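Section 8. Drawer Faults and Recovery

8.1 Scope

Use this section when the Katus two-arm cell stops during a drawer task, or when a drawer task ends with no stop but the drawer unit is not in its expected state. It applies to cells with both arms fixed to the front rail. Faults on the rail itself, including loose mounting plates, are handled in Section 9.

The most common entry in the log is fault 948, DRAWER STATE MISMATCH. The controller raises it when the state reported by the task script and the state read from the wrist cameras do not agree. The fault does not say which of the two is wrong. Check the unit by eye before you clear anything.

CAUTION: Fault 948 is a task stop, not a safety stop. The arms hold position with the drives energized. Do not reach between the grippers until step 2 of 8.3 is complete.

8.2 Typical causes

Drawer lifted off its runners. The gripper pulls upward as well as outward, and the drawer comes free of the housing. The script still reports "open" because the gripper traveled the full distance.

Gripper closed on the front panel edge instead of the handle. The drawer may open partway and stick.

Unit moved on the table. A light drawer unit slides when one arm pulls and the other is not bracing it. After that, every taught position for the unit is off by the distance it moved.

Item standing above the drawer edge. The drawer jams on closing, and the arm continues to push until the force limit is reached.

8.3 Recovery

1. Press HOLD on the pendant. Wait for the status line to read HELD on both arms.

2. Press the emergency stop. The brakes engage on both arms. Support the wrist if a gripper is in contact with the drawer unit -- a small drop at the wrist is normal when the brakes take the load.

3. Look at the drawer unit from the front and decide which state it is in: all drawers closed, or a drawer or tray in front of the housing. Write the state in the fault log before touching the unit.

4. If a gripper is holding any part of the unit, release it with the manual release on that gripper. Do not pull the part out of closed fingers.

5. If a drawer is off its runners, take out the contents, fit the drawer back by hand, and slide it in and out twice. It must move with no sideways play.

6. Set the unit back on its taught position. Check that the loop in the right arm cable is clear of the elbow housing and of anything standing on the table.

7. Return loose items to their start positions. Items outside the drawer path may stay where they are.

8. Reset the emergency stop, select JOG, and back both arms away from the unit one at a time. Keep the speed override at its lowest setting.

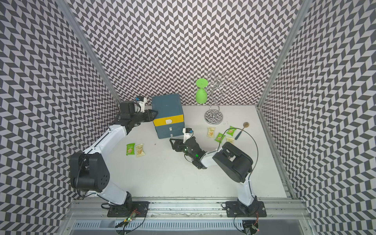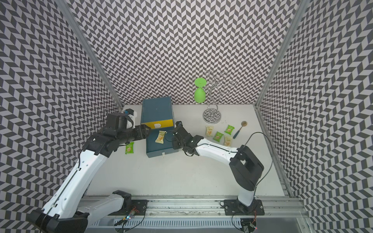
Figure 8-2. Drawer unit states for step 3: drawers closed (first view); tray in front of the unit with a packet inside (second view).

NOTE: A packet inside the tray does not by itself mean that the task was completed. Compare with the last finished step in the task log.

8.4 Restart checks

Run the drawer test from the Service menu with no items in the drawers. The test opens and closes the top drawer with the left arm, then repeats with the right. Watch the handle during the first pull. If the gripper contacts the panel above or below the handle, stop the test and teach the grasp point again (see 5.4).

Check the following values after the test:

Pull force limit: factory setting
Wait after close: 500 ms
Retries before stop: 2

Do not raise the pull force limit to clear a sticking drawer. On the Gresero site this was done during commissioning, and the result was a cracked runner and a bent finger plate on the left gripper.

If fault 948 returns on the first cycle after a clean test, the cause is usually a camera connector that is not fully seated. Switch off the cell, reseat the connector at each wrist camera, and repeat 8.4 from the start.

8.5 Reporting

Send the fault log and the task log to Drumow service if the fault occurs twice in one shift. Include the drawer state written down in step 3. Logs without this entry cannot be matched to a cause.

Section revised 8 March 2024, T. Van Wijk. Checked by D. Pichon.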